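June
By the Praltever Workshop Group

4.2 Simulated grasp trials

The gripper was modeled before any of the brackets were cut. Shop time on the Brinkmann mill is limited to Tuesday evenings, and a wrong finger length costs a week. We therefore built the table, the dishes and the hand in simulation first, using the plate dimensions from our own drawings, and ran the same control code that now drives the arm on the bench.

Each trial starts from a random layout of dishes on a wood-textured tabletop. The policy receives the wrist view and the joint angles, nothing else. A trial ends when the vessel has been lifted and held, or when the time limit is reached. We ran 1882 trials in all, of which 1346 ended in a stable hold. Bowls were grasped by the rim only. Mugs could be taken by the rim or by the handle, and the choice was left to the policy. 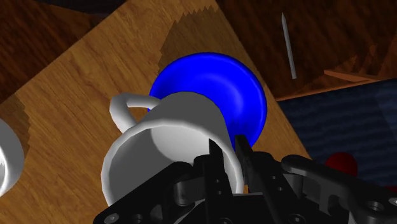

Figure 3. Wrist view in simulation, with the gripper fingers on either side of the mug rim and a blue bowl behind it.

Failures were sorted by hand from the logs. Of the 536 failed trials, 517 could be assigned to a single cause. The most common was a finger landing on top of the rim instead of passing to one side of it — a small error in lateral position, usually under the thickness of the finger blade. Tilted vessels were harder than upright ones, as the opening presents a narrower target along the approach direction. Contact with a neighboring dish came second.

The renderer is not a close match for the workshop. Its shadow maps are coarse and leave stepped edges on the table, and we did not raise the resolution because doing so slowed training by almost 54 percent. Shadow direction was varied between trials instead.

Two changes to the hardware followed from these runs. The finger blades were thinned near the tip, and the side brackets were moved back from the fingers to clear nearby dishes. Both parts were cut from Altum plate and fitted with the original screws. Bench results with the revised hand are given in Section 5.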